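Help wanted: parts bench and sorting, Daltstead shop
Posted Oct 6, 2024

Hi, I'm Jonas Steiner and I run the small parts side at Warkance. I'm looking for one more person to join the bench crew, and I'd love it to be someone who gets a kick out of picking up an odd piece of metal and working out which way it goes. If you were the kid who took the toaster apart, keep reading!

The work is checking, sorting and setting out parts. Most of what comes to us is stamped panels and molded plastic trays, and a lot of it comes through Gebremichael, who send us mixed lots. You lay a piece out on the steel table, go over the ridges and the holes, look for burrs and bent flanges, and put it where it belongs. We have over 2000 part numbers on the shelves right now and I don't expect you to know any of them on your first day. I still look things up all the time.

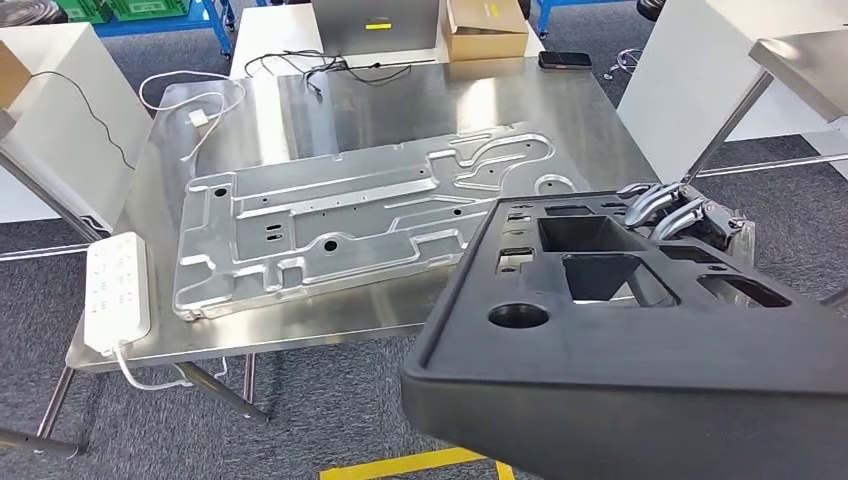

Stamped plate on the steel table, black tray at the right.

Trays are where new people usually get stuck. The pockets look alike until you've handled a bunch of them, and then one morning you just know. Plates are easier to read but awkward to carry, so we lift the big ones in pairs - please don't be a hero about it.

You'd also spend time on the larger pieces, the long slotted rails and the painted panels. Those need a slow hand. A glossy finish shows every little scratch, and I'd much rather you took an extra minute than had to fill out the damage sheet (it's a long sheet, I wrote it, sorry).
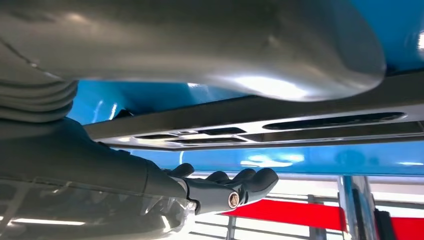 Desmond Bellamy: I started on the bench in August and the rails were what I worried about most. Go slow, keep your sleeves buttoned and ask before you stack anything painted. Also, wear decent shoes. You're on your feet more than the ad makes it sound.

Fair point on the shoes, so let me add it properly. You'll stand for most of a shift, with breaks, and we'll put 4000 cents - okay, forty bucks - toward a good pair once you've signed on.

Hours are mornings, four days a week, and we can talk about which four. You need to be able to read a simple parts list and be okay with a bit of lifting. Shop experience is nice but I won't hold it against you if you've only ever worked in a store or a kitchen. People who've done prep work tend to be great at this, they already know how to keep a table clear.

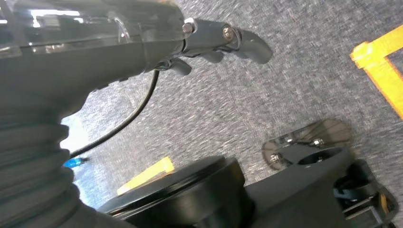
The last half hour of every shift goes to tidying. Cables get coiled, connectors go back in their drawer, the table gets wiped down and the floor gets a proper look, with all the small stuff picked up. I'm fussy about this part and I'd like you to be a little fussy too.

To apply, send me a few lines about yourself and something you've fixed or put together, even if it was only a bookshelf. No need for a fancy resume. You can also drop a note at the front desk, 496 Grilham Road, and put my name on it. I read them all myself and I'll get back to you either way.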